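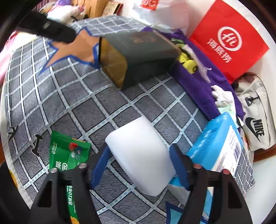 Pirihi 潜水与浮潜俱乐部 理事会例会纪要

发布日期：4/16/25　整理：Yaneth Lozano

本网站使用 Cookie 以改善浏览体验。继续浏览即表示您同意我们的 Cookie 政策。［接受］［设置］

地点：Cloltalville 码头办公室二楼
主持：Efraín Huamán
记录：Yaneth Lozano
出席：Efraín Huamán、Yaneth Lozano、Gayan Sikder、Kevin Echeverri
请假：Fidelina Ospina（书面意见已提前送达，见第三项、第五项）

一、上次会议纪要

上次纪要在二月例会后发出。Gayan Sikder 指出，其中“夜潜暂停至旺季结束”应为“夜潜暂停至新灯具到货”。更正后通过。

上次遗留事项：
1. 南侧浮标的系泊绳已更换，由 Kevin 完成。
2. 与 Trivau 渡轮公司商谈行李托运一事，对方仍未答复，Efraín 继续跟进。
3. 急救箱内过期的耳药水已清理，新的尚未补齐。Yaneth 下次去镇上时购买。

二、旺季浮潜行程安排

Gayan 介绍了新行程草案。去年上午和下午各一班，下午班常因起风改期，改期后的客人又集中到第二天上午，船上拥挤。草案把下午班提前到午饭后立即出发，并将第二个下水点由外礁改到 Joltby 湾内侧。湾内侧水浅，流缓，适合第一次戴面镜的客人，但能见度在涨潮前后差别较大。

Kevin 问，湾内侧能否停两条船。Gayan 说目前只有一个公用浮标可用，先到先系，另一条船只能在外面漂着等。Efraín 认为不宜让客人从漂着的船上下水，若浮标被占，应直接返回第一下水点，并在出发前向客人说明有此可能。

关于人数：每条船载客上限仍为 30 人，船员和领队另计。Gayan 提议新手团单独设较低的上限，讨论后未形成一致意见，留待试行后再议。

决定：新行程自下月起试行，试行期间每班由领队填写一张简表，写明出发时间、系泊位置和返航时间。简表交办公室，由 Yaneth 汇总。

三、体验潜水的价格与取消规定

现行体验潜水价格为 329，含装备、岸上讲解和一次下水。Fidelina 的书面意见认为价格可以不动，但宣传页上“含接送”一句应删去，因为接送只到渡轮码头，不到各家旅馆，前台已多次为此与客人解释。

Kevin 同意删去，并建议改写为“集合地点：渡轮码头东侧售票亭旁”。Efraín 提出售票亭冬季会搬走，写“码头东侧”即可。

取消规定方面，现有三种说法：网页上写提前两天可全额退款，收据背面写提前一天，前台口头答复则视情况而定。会上同意统一为提前两天全额退款，两天以内可改期一次，不退款。因天气或船只原因由俱乐部取消的，客人可选择改期或全额退款，不受时间限制。

Gayan 补充，客人因体检表上有“是”的选项而不能下水的，不应按临时取消处理。去年有两位客人到了码头才看到体检表，其中一位有哮喘病史，只能改为浮潜，差价至今没有退清。Efraín 要求先把这笔差价退掉，再谈规定。

决定：
1. 价格不变。
2. 统一取消规定，网页、收据和前台用同一段文字，由 Yaneth 起草。
3. 体检表随预订确认信一并发出，客人须在付款前看到。
4. 去年未退的差价由 Kevin 核对收据后办理。

四、装备维护与添置

Kevin 报告。调节器已送检，除两套外全部取回。未取回的两套等零件，供货方没有给出日期。浮力背心中有一件充气阀漏气，已挂红签，单独存放在后间，请领队不要取用。上周有人把挂签摘下后又挂回了另一件上，Kevin 已重新检查过全部背心，请各位以后不要移动挂签。

湿衣方面，小号不够用。旺季时带孩子的家庭较多，去年常见的办法是让孩子穿成人小号，袖口灌水，下水不久就喊冷。Kevin 建议添置儿童尺码，预算最高不超过 4,000。Efraín 问能否先买一半。Kevin 说分两次订，运费要付两次。会上同意一次订齐，但下单前先把现有湿衣按尺码清点一遍，把已经开胶的挑出来。

面镜：Gayan 反映出租面镜的除雾液经常用完无人补。今后由当天最后一班领队检查并补满，瓶子放在冲洗池左边的架子上。

冲洗池的排水口又堵了。沙子太多，拖鞋直接踩进池里冲是主要原因。Efraín 会请人疏通，同时在池边另接一个水龙头专门冲脚。

决定：批准湿衣添置预算；挂签规定写入领队须知；水龙头费用从日常维护中支出，不另列。

五、礁区浮标与停泊费

Cloltalville 港务办公室来信，称将对外礁的公用浮标收取年度停泊费，每条船 1,000。来信未说明费用是否包括 Joltby 湾内侧的浮标，也未说明浮标由谁检修。

Fidelina 的书面意见：不反对收费，但要求对方书面说明检修周期。去年外礁浮标的卸扣锈蚀，是本俱乐部的人下水发现并自己更换的，零件费用至今由俱乐部承担。

Gayan 认为，若湾内侧也要收费，应在新行程定稿之前弄清楚，否则试行之后再改下水点，客人和领队都要重新通知。Kevin 建议联合另外几家船主一起回信。Efraín 说可以先问他们的意思，但不等他们，本俱乐部的回信先发。

决定：Efraín 在两周内回信港务办公室，询问三点：收费范围、检修责任、去年更换卸扣的费用可否抵扣。回信副本发给全体理事。付款待收到答复后再定。

六、领队培训

两名新领队已完成跟船，还差一次救援演练。演练原定在外礁，因涌浪较大改到码头内侧。Gayan 负责安排，内容包括水面拖带、上船搬运和氧气瓶使用。老领队中去年没有参加演练的，这次须一并参加。

Kevin 提出，讲解稿需要重写。现在各人讲法不同，有人把耳压平衡放到最后才讲，客人已经站到船尾了还在问怎么捏鼻子。Gayan 手上有一份旧稿，篇幅偏长，他会删短后传阅。讲解稿须包括不触碰珊瑚、不追赶海龟、不在扶梯下方停留等内容。防晒霜一项，Efraín 希望改成建议穿长袖防晒衣，不在船上推销任何产品。

决定：演练日期由 Gayan 与各领队商定后通知；讲解稿下次会议前传阅一轮，意见直接写在稿上。

七、其他事项

1. 办公室钥匙：目前有三把在外，其中一把不清楚在谁手里。请持有者告知 Yaneth。
2. 客人遗落物品：后间的箱子已满，内有面镜、毛巾和一只脚蹼。存放超过一季无人认领的，由前台处理。
3. Trivau 渡轮换季时刻表已收到，末班船比去年早。下午班返航时间须据此核对，Gayan 处理。
4. 有会员询问能否恢复夜潜。灯具尚未到货，维持暂停。
5. 会员通讯改为每季一期，Fidelina 继续负责，稿件请直接发给她。

八、下次会议

时间另行通知，地点不变。请 Efraín 带上港务办公室的答复，如届时仍未收到，也请在会上说明。

会议结束后，Kevin 与 Gayan 留下核对后间的红签装备。

记录：Yaneth Lozano
审阅：Efraín Huamán

订阅俱乐部通讯，获取行程变动与海况通知。请输入您的电子邮箱［订阅］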